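Visite de l'atelier Zalline — jouets et petits objets en bois et en plastique

Nous sommes arrivés par la cour, du côté des quais de chargement. Il n'y a pas d'enseigne sur la rue, seulement une plaque à hauteur de boîte aux lettres, et deux personnes du groupe ont fait le tour du pâté de maisons avant de trouver la porte. La visite était annoncée pour le 13 mars 2024, en matinée, avec inscription obligatoire. On nous a donné un badge en carton et une blouse trop grande, puis on a attendu les retardataires dans un couloir où sont accrochés d'anciens catalogues.

Zalline occupe le rez-de-chaussée et une partie du premier étage d'une ancienne imprimerie. La surface est de 425 mètres carrés, réserve comprise. La maison fait des jouets pour les premiers âges, des pièces de remplacement pour des jouets déjà vendus et, depuis le rachat de la marque Culska, quelques jeux d'emboîtement. Les gros volumes sont moulés ailleurs, chez un sous-traitant qui s'appelle Grondo. Ce qui se fait sur place, c'est la mise au point, le contrôle, l'assortiment des lots et l'emballage des petites séries.

La visite était conduite par Tuulikki Pesonen, responsable de la mise au point. Elle parle un français précis, avec des pauses, et répond aux questions dans l'ordre où on les pose. Elle a commencé par la réserve, alors que le programme prévoyait de finir par là. Un camion devait être déchargé en fin de matinée et il fallait laisser le passage libre.

La réserve est une longue pièce sans fenêtre, avec des rayonnages métalliques des deux côtés. Les bacs sont classés par référence et non par jouet, ce qui surprend un peu : toutes les roues sont au même endroit, quel que soit le véhicule auquel elles appartiennent. Le registre compte 2161 références, dont une bonne part n'est plus vendue mais reste disponible pour les réparations. Un parent qui a perdu le chapeau d'une figurine peut encore le commander, à condition de retrouver le numéro gravé dessous. Nous avons vu partir une enveloppe qui ne contenait qu'une seule pièce.

On passe ensuite par une petite salle consacrée aux couleurs. Des nuanciers sont fixés au mur, avec des échantillons numérotés. Le sujet a occupé plus de temps que prévu. L'orange, en particulier, pose des difficultés : il doit rester le même d'un lot à l'autre et ne pas tirer vers le rouge sous l'éclairage des magasins. Les blancs sont presque aussi pénibles, parce qu'un blanc légèrement jaune fait tout de suite penser à un jouet ancien. Quelqu'un a demandé pourquoi ne pas laisser les couleurs varier un peu. Mme Pesonen a répondu que les clients renvoyaient les pièces.

Au premier étage se trouve la salle des établis. C'est la partie que la plupart d'entre nous étaient venus voir, et elle est plus calme qu'on ne l'imagine. Les plateaux sont en bois clair, fait de lames collées comme un billot de cuisine. On y pose directement les pièces, sans tapis ni plateau intermédiaire. Le bois marque, mais il se ponce, et les jouets blancs s'y repèrent bien. 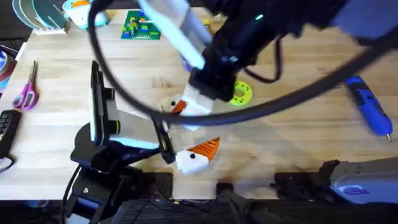
Le travail de cette salle porte sur les petites pièces : on les sépare, on les retourne, on les regroupe par lot, puis elles partent à l'emballage. Les modèles blancs à partie orange striée et à point noir font partie de ceux qui reviennent le plus souvent dans la conversation. Dans notre groupe, les avis étaient partagés sur ce qu'ils représentent. Pour moi c'est un bec, et le point noir est un œil. Ma voisine y voyait plutôt une flamme. Le forme est simple, arrondie, facile à tenir pour une petite main, et c'est à peu près tout ce qu'on lui demande.

Les anneaux vert-jaune ont un autre usage. Ils appartiennent à un jeu d'empilement de la série Culska et se vendent aussi à l'unité. Le trou central doit être assez large pour passer sur la tige sans forcer. Mme Pesonen nous a fait essayer un modèle de présérie, refusé à cause d'un trou trop juste — on arrive à l'enfiler, mais un enfant de deux ans n'arrive plus à le retirer.

Les essais de solidité se font au fond du même étage, derrière une cloison. Chaque nouveau modèle subit 500 chutes sur une dalle dure avant d'être accepté. Le bruit est régulier et finit par fatiguer. On nous a montré une boîte de pièces cassées, conservées avec une étiquette indiquant l'endroit de la rupture. Les parties fines cèdent en premier, surtout les angles. C'est pour cette raison que plusieurs modèles ont été épaissis l'an dernier, avec des emballages à refaire en conséquence.

L'emballage se trouve près du monte-charge. Les sachets contiennent 8 pièces, les boîtes en carton davantage, selon le modèle. Zalline a supprimé les fenêtres en plastique sur les boîtes, et les magasins s'en sont plaints au début. Une photo grandeur nature est imprimée à la place. Les notices tiennent sur une feuille pliée en deux, et la personne du poste les glisse à la main, toujours en dernier, pour qu'on les voie en ouvrant.

La visite s'est terminée par un café dans la salle Tolentino, du nom de l'imprimeur qui occupait autrefois les lieux. Il reste de lui une presse à bras, que l'on peut toucher mais pas manœuvrer. Une table de vente proposait des fins de série et des sachets dépareillés. J'ai pris un sachet d'anneaux et un petit bateau dont la peinture est un peu passée.

Quelques remarques pratiques pour ceux qui voudraient s'inscrire. L'escalier est raide et le monte-charge est réservé aux marchandises, donc le premier étage n'est pas accessible en fauteuil. Il faut des chaussures fermées. Les enfants sont admis à partir de dix ans, ce qui est dommage vu le sujet, mais la salle des essais s'y prête mal. Le stationnement dans la cour est interdit le matin. La prochaine visite est prévue en juillet, et les inscriptions se font par courrier électronique auprès de l'accueil.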